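Painting Inside the Lines: Good Practice Rules for a Small Robot Arm

Student project report, Lustden
Project group: Aparecida Teixeira, Stuart Heywood, Joanne Cheetham
Supervisor: Marjorie Wragg

1. What we were asked to do

The brief was one sentence long: write a set of working rules for the arm that another group could follow without having to ask us anything. Marjorie Wragg suggested painting as the test job, on the grounds that paint keeps its own records. She was right, and we have the cuffs to prove it.

The job is to fill a hand-drawn square with blue paint, using an ordinary brush held in a two-finger gripper. We started from the Vilgate sheet, a page of advice left by an earlier group, which has 10 rules. Four of them concern switching things off. None mentions liquids.

2. Setting out the table

Our first rule is that everything the arm needs goes in the same place each time, paint on one side and paper on the other. The second is that the draped cover stays on the arm whenever paint is out. The third, added later and in larger type, is that the space between tray and paper counts as part of the work area. Drips land there, and they need to be looked for before anyone puts down a sleeve or a laptop.

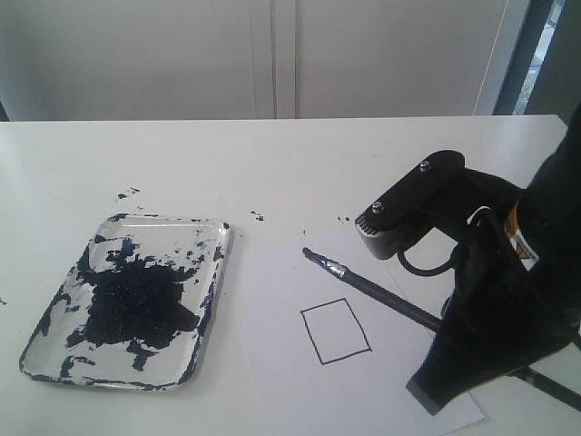

Figure 1. Paint tray to the left, outlined paper and brush under the gripper to the right.

Stuart wanted the square ruled properly. We outvoted him. A wobbly outline is a fair test of whether people agree on what "inside" means, and we found that three people could hold three views of the same corner.

3. What counts as a pass

The Vilgate sheet says a task is finished "when the result is acceptable", a phrase that cost us most of an afternoon in May. Our replacement has two parts. Paint outside the line is a fault, whatever its size, and is written down before the sheet is moved. White left inside the line is unfinished work and goes in a separate column. Mixing the two gave us scores that looked respectable and meant nothing. 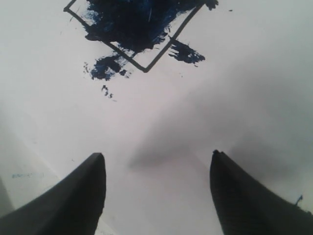

Figure 2. Paint over the outline and beyond it. Recorded as a fault.

Joanne argued for a tolerance band round the square. We left it out – a tolerance is only useful to people who have first managed to hit the square.

4. Keeping the log

Reading time: 4 minutes

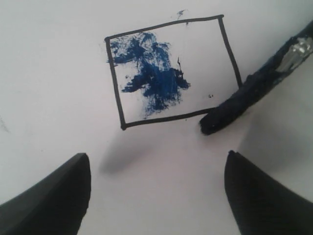
Reading time: 3 minutesEvery entry in the log names the person at the controls, the person watching and the state of the outline at the end. "Partly filled, right side white" is a good entry. "Went OK" is Stuart's, and has been struck out.

The watcher has one job, which is to say stop. We tried letting the watcher also write the log and found that people look down when they write. Phyllis Goodall, who read our draft, asked who was allowed to overrule a stop. The answer is now in the rules and it is no one, including supervisors.

5. Tools and changeovers

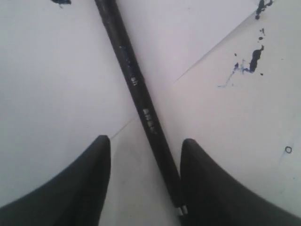 Lustden, May

Pens and brushes share the table, so the rules treat picking up either as a task in its own right. The operator checks where both fingers are in relation to the barrel before closing them. Stray marks already on the surface are noted first, or the next run gets the blame for them.

We also settled that a hand never goes in to straighten a tool while the arm is live. All of us had believed we already followed this rule.

6. What is left to do

The rules now run to just under 2000 words, which Aparecida considers too long and Marjorie considers a start. The Pokitz group has agreed to try them next term without our help. We have asked them to write in the margins.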